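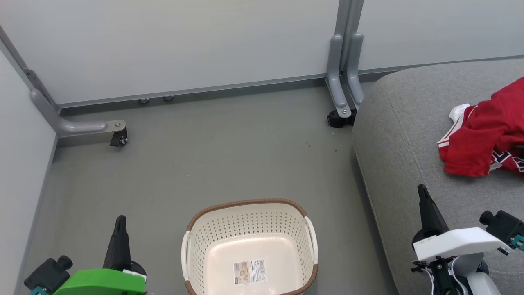

Yolanda Montoya reckons we should have let the visitors drive from the first minute and saved all the talking for afterwards, and she told me so in the car park before I'd even got my coat on. Her view is that people only start asking decent questions once they've had a go and found out how hard it is to pick up a bit of cloth with two fingers. I argued at the time. Having slept on it I think she's mostly right, so this goes at the top of the entry and not buried at the bottom with the other good intentions.

September, the morning after the open day

Writing this up with tea before everyone gets in, because by lunch I'll have forgotten the useful bits and only remember the biscuits. The Prusten people came at ten, a party of 30, which is more than the room likes. We split them in two: half with me and Itziar at the laundry task, half with Marcelino, who was giving his talk on how the recordings get sorted and what we throw away. Then they swapped over after coffee. The swap took far longer than planned (people will not leave a robot while it's moving, I don't blame them) and so the second group got a shorter go than the first. Sorry, second group.

The demo itself was the usual one, clothes and towels off the seat and into the basket. I'd worried it would look dull next to the glossy videos everybody has seen. Quite the opposite! There was real silence when the arms went in for the first pick, and a sort of groan round the room when the fingers closed on nothing. I think the misses did us more good than the clean ones. One woman from the Prasa side said she'd never realised that folding the washing was clever, and I've been thinking about it ever since.

What they asked

Mostly how many goes it takes before the robot can manage alone. Marcelino had his figures ready: 4,000 attempts in the Ogola set so far, 1,603 of them on soft things of one sort or another, and 541 of those with towels. He is very proud of the 541. Somebody asked whether that was a lot and he said no, cheerfully, and moved on to the next slide.

Second favourite was whether it can feel what it's holding. Itziar took that one and did it well, without a single long word. Third was what happens if you pull the plug, and I'd like us to agree on one answer to that before next time, as I counted myself giving two different ones. 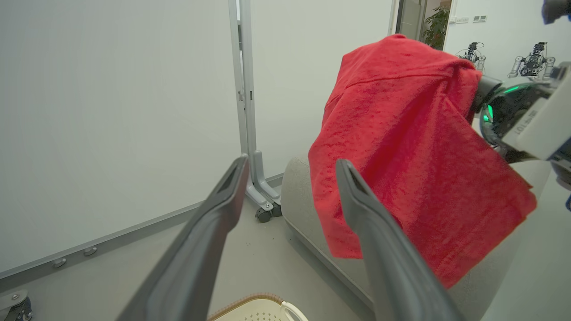

Handing a thing from one arm to the other is where I lost the thread of my own talk. I had a nice tidy explanation planned about which arm leads and which one waits, and then a chap at the back wanted to know why we didn't just drop everything straight in. Fair question. I ended up talking over the wrist view on the big screen, and that worked far better than my notes: with the red towel hanging in folds from one arm and the other arm's fingers open right beside it, anyone could see that the cloth hides most of what you'd want to grab. You could hear people getting it. From now on that view goes up first, and the diagram can stay in the drawer.

Santino ran the controls for the visitors who wanted a turn and has the patience of a saint. He let everyone settle before switching the arms on, and he talked them through slowly — left hand, right hand, squeeze, let go. Children would have been quicker, he says. Two of the Ruvumus lot got rather competitive over it and had to be prised off at coffee time.

The shirt was the other crowd-pleaser. It's harder than a towel because it has an inside and an outside and sleeves that go wherever they fancy, and I said as much, and then of course somebody picked it up at the first try and looked at me as though I'd been making it up.
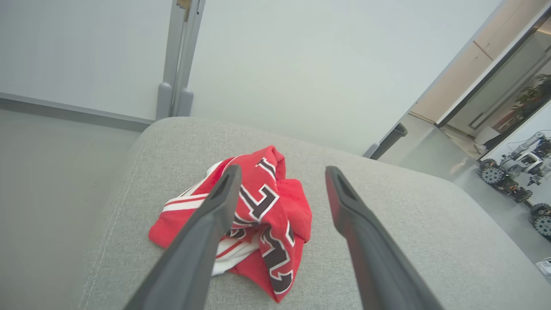
For next time

Hands on first, talk second (Yolanda, you win).

Cap each group at whatever fits comfortably behind the tape. Covadonga spent half the morning asking people to shuffle back and she had her own slot to get ready for.

Start the towel from different places on the seat. We got lazy and kept putting it back in the same spot, and a sharp-eyed visitor noticed before we did.

Marcelino's talk to lose four slides. He can choose which, but the one with the tiny graph should be first against the wall.

One agreed answer on the plug question. I'll draft it, Itziar to check.

Ask Prusten whether they'd like the recordings from their own turns. A few of them did ask, and I said I'd find out — need to check with Covadonga what we told them on the sign-in sheet.

More biscuits.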